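Dellcombe laundry planner, README

Maintained by Zoia Zakharchenko. Last edited in August.

What it does

Picks a garment, picks a target (washer or basket), and hands both arms a joint plan. It was forked from Levchenko, whose docs claim the planner "handles cloth." I would not repeat that claim. It handles grasp poses. The cloth does what it likes.

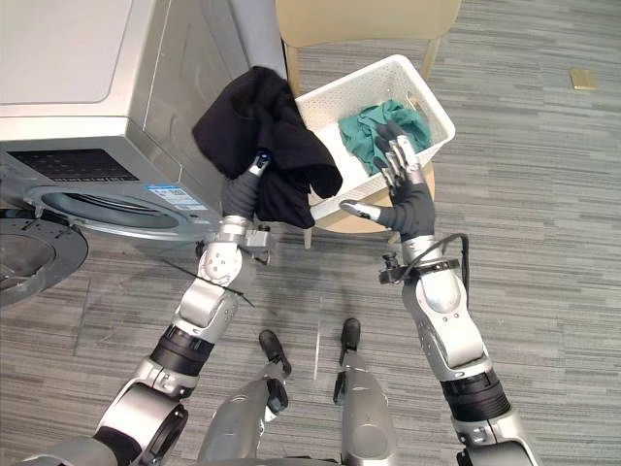 Left hand holding the black garment, right hand at the teal-green cloth in the basket.

Known problems

Dark fabric next to a dark hand. The Karkard segmenter often merges the two into one mask, and the reported confidence stays high when it does. Do not gate on confidence. We did, for 333 episodes, and had to relabel them.

Open washer door. The collision model treats it as a flat disk. Up to 9 cm of extra clearance helps, at the cost of plans that swing wide and look silly.

Basket walls. Perforated sides give the depth filter trouble. Setting fill_holes to true closes them, and also closes gaps you wanted to keep.

Idle arm. The planner holds the second hand open over the basket while the first one lifts. Whether this saves time is unproven – I have seen one plot and it had no error bars.
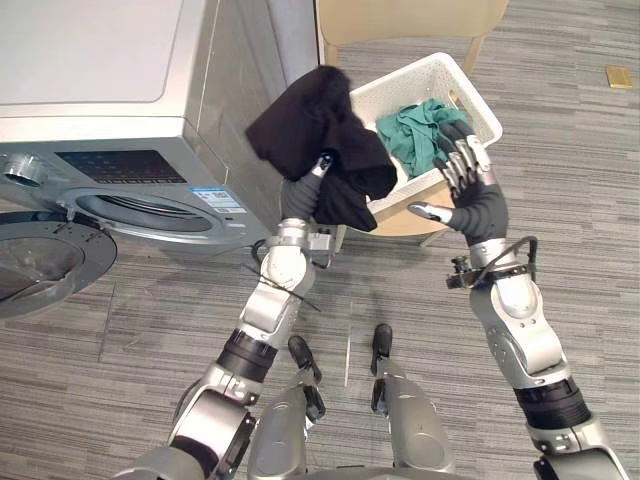
Settings

plan_timeout_ms: 700
The old default of 300 gave up on most two-arm plans.

segmenter: karkard
Iltuveo also loads, but its cloth classes don't match ours and the mapping file is guesswork.

Please don't quote a success rate from this repo. The script that prints one counts a dropped sock as placed.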